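3.2 Recolha de demonstrações em ambiente simulado

As demonstrações foram recolhidas por teleoperação num conjunto de cozinhas e zonas de serviço geradas por computador, designado Pultau. O operador comanda os dois braços do robô a partir de um posto fixo e recebe apenas as imagens da câmara virtual da cabeça, sem vista externa nem indicação de profundidade. A restrição é deliberada: a política aprendida dispõe exatamente da mesma informação, e uma demonstração que dependa de dados ausentes na entrada não pode ser reproduzida por imitação.

Cada episódio começa com a amostragem da posição da base, da orientação da cabeça e da disposição do mobiliário. Os materiais do pavimento e das superfícies são sorteados de forma independente da geometria. A Figura 2 mostra uma observação com a câmara voltada para o chão, com uma das mãos do robô no canto inferior esquerdo e um painel cinzento de grandes dimensões na metade direita. As faixas pretas superior e inferior são conservadas no armazenamento e removidas apenas no pré-processamento.

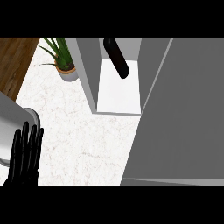
Figura 2. Observação da câmara virtual sobre pavimento de mármore branco, com mão robótica preta, planta em vaso e painéis cinzentos.

O estado das articulações, os comandos enviados e as imagens são registados com a mesma base temporal. Foram gravados 1000 episódios, distribuídos por 7 tarefas, por 2 operadores com treino prévio no sistema. Após a filtragem restaram 489. Foram excluídos os episódios com interpenetração de malhas, os que excederam o tempo limite e aqueles em que o operador retomou a tarefa depois de uma pausa prolongada - estes últimos introduzem segmentos estacionários que a política tende a imitar.

A anotação de sucesso foi feita em duas passagens. Na primeira, o simulador verifica a condição terminal de cada tarefa. Na segunda, T. Mendoza e T. Altıntaş reviram separadamente os episódios aceites e assinalaram contactos não previstos entre o antebraço e o mobiliário. Os casos de desacordo foram decididos em revisão conjunta.

Uma limitação do procedimento é a oclusão. Quando a cabeça se inclina para baixo, os painéis próximos podem ocupar grande parte do campo visual, e o objeto-alvo pode ficar fora dele. Optou-se por manter estas observações no conjunto de treino, com o histórico de ações como entrada adicional. O efeito desta escolha é avaliado na secção 4.3, por comparação com a variante Zillach, treinada sem histórico.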